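**Two arms or one? Trying to fix the budget by 5 December 2025**

**durna_bench**
So we're sorting small panel parts (push buttons, contact blocks, clamps) on a two-arm table, and I have to put in for a second one. Wevier quoted me 2300 for a pair of grippers – Karam wants 1338 for plainer ones with a 10 week wait. I'm leaning Wevier, but do I even need both arms on the new table?

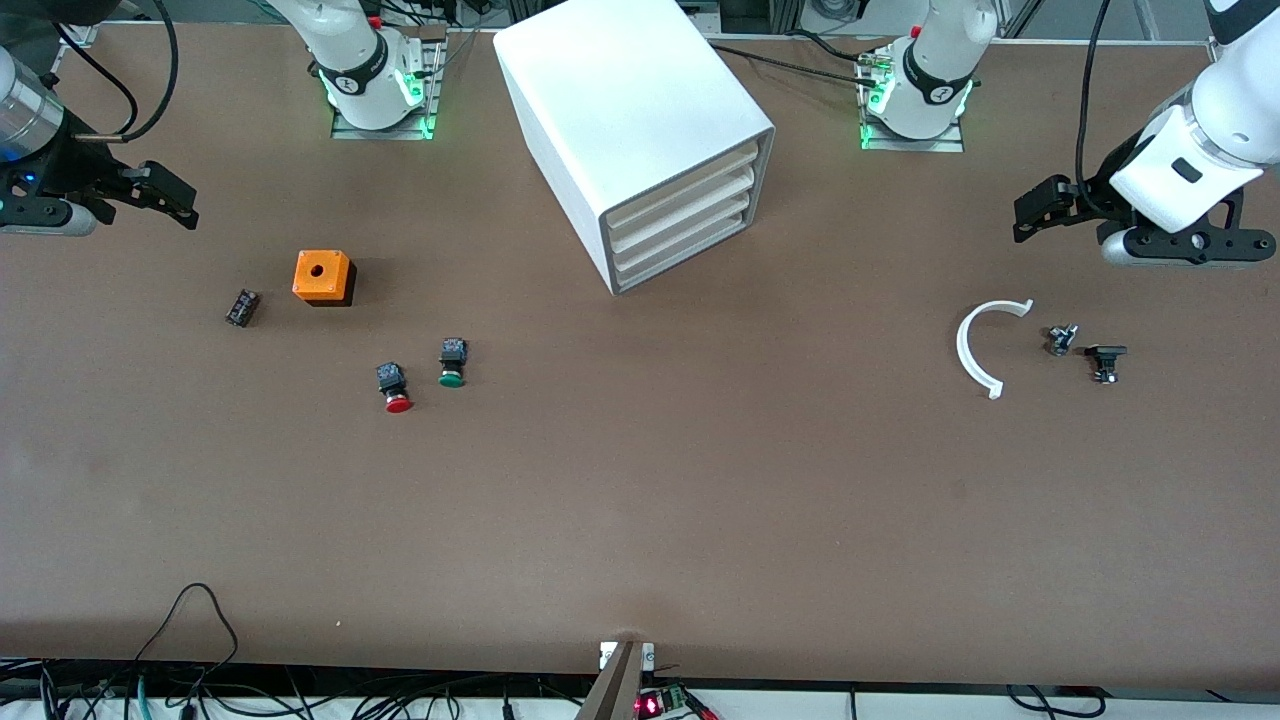
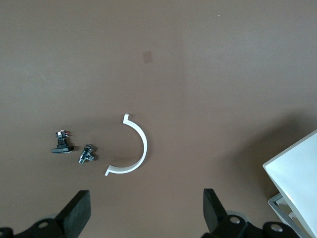 *Table from the side opposite the arms first, then close up at the gripper with the white arc and the metal fitting.*

**Dirkgate**
One arm, easy! Buttons and little blocks don't need two hands. Put the money into spare fingers and a decent parts tray.

**Fares Saab**
Can't agree with Dirkgate, sorry. That curved white piece is standing on its edge in the close-up, and I'd want a second gripper for turning something like that over. We went with one arm in May and I was asking for more money before summer (my boss loved that).

**Dirkgate**
Or buy a 2 dollar fixture, Fares.

**durna_bench**
Ha, okay. What about cables? I've got nothing in the budget for tidying them and there's a real tangle along the front.

**Fares Saab**
Add a line for it now. Ours came out of the coffee money. And ask Karam if they'll do the wait in two shipments, they did for us.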